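Zidholm Table Sorting Guide
Section 3: Laying out fruit and bin

Issued May 30, 2024. Prepared by Pouran Jalali. Replaces the July sheet supplied with the Idley bins.

3.1 Before you start

Clear the table of packaging, labels and loose tools. Wipe the surface with a dry cloth. Do not use spray polish, as it leaves a film that transfers to the fruit.

The standard layout is five pieces of fruit and one open black bin. The bin goes flat on the tabletop, open side up, with nothing in it.

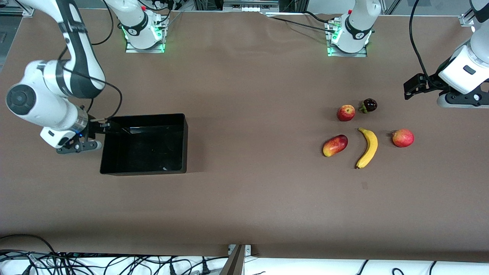 3.2 Checking the bin

1. Lift the bin and look at the underside. Remove any grit.
2. Press each corner in turn. If the bin rocks, take another from the Trernutlow stack.
3. Set the bin down and look straight into it under the room lights.

Note: Gloss plastic shows marks that have no effect on use.

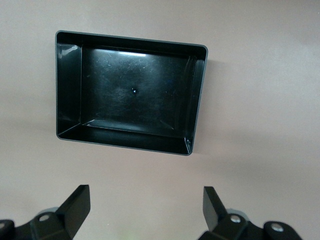
Bins are withdrawn for splits, sharp edges or staining that does not wash off. Fine scratches and scuffs on the floor of the tray, such as these, are surface wear and are accepted. Dust specks are wiped out with a damp cloth before fruit goes in. The small bright dimple near the middle of the floor should not be scraped or filled. Bright streaks where the floor meets the wall are reflections; tilt the bin and they will move.

Caution: Do not wash bins above 155 °F. The walls may warp. Rinse at 135 °F or below and stand on edge to drain for 18 minutes.

3.3 Placing the fruit

1. Lay the banana on its side near the centre of the working area.
2. Put the pomegranate to the left of the banana, level with its lower half.
3. Arrange the remaining pieces in a loose ring. Leave finger room between them.
4. Leave the small piece of pale tape flat on the tabletop. Fruit should not cover it. 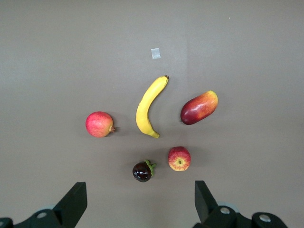
3.4 After sorting

1. Return whole fruit to the Sheehan crate. Do not stack anything on the banana.
2. Put aside any piece with split skin and record it on the day sheet.
3. Wipe the table and the inside of the bin.
4. Store the bin upside down.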